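About Zureck

October, by Guoqing Su

Zureck is a shared workshop with a robotics bench. Members pay a monthly fee, get a key code and build what they like. We started in a garage with 90 square feet of floor, and the two-arm table was the first thing we put together there. We now rent a unit of 448 square feet next to the Jileo print shop, and the table came with us.

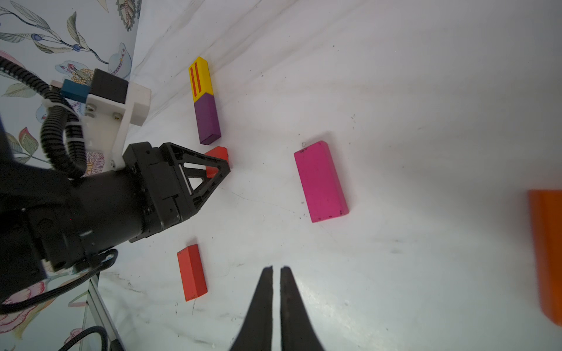 Most of our members come to us with no background in automation, so we teach on simple objects. A block is a good first part to handle because it has flat sides and a clear long direction. Two of them laid end to end, like the yellow one with red stripes and the purple one, give a new member something to think about: where to close the fingers, and which piece to move first. We do a lot of this before anyone writes code for a project of their own.
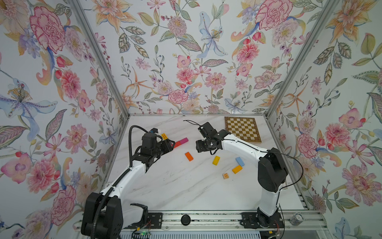 Yan wrote to us that the hardest part of a home build was the cabling, and that he had redone his three times before the joints could turn freely. We hear the same from many members. Our advice is to leave more slack than looks right, then run every joint to both ends of its travel before tying anything down.

The bench itself is built on aluminum rail, and both arms bolt to it through black plates. We like rail for a shared shop — an arm can be taken off, worked on at another bench and put back by one person with a hex key. We keep a paper log by the door for changes to the arms. Please use it, even for a single screw.
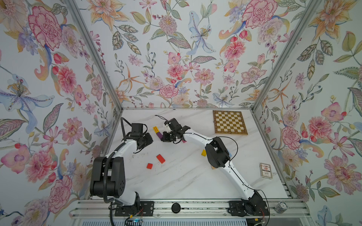 The log now has over 1000 entries. Some are only a date and a part name, and a few run to a page. When we wrote our own control software, which we call Gritance, we went through the log first to see which faults came back most often. Loose connectors were at the top of the list, so Gritance checks each joint at startup and stops if one does not answer.

Bench time is open to all members in the evening. New members do one session with Guoqing before using the arms alone.

Contact: ask at the front desk or use the form on this site | © Zureck | Back to top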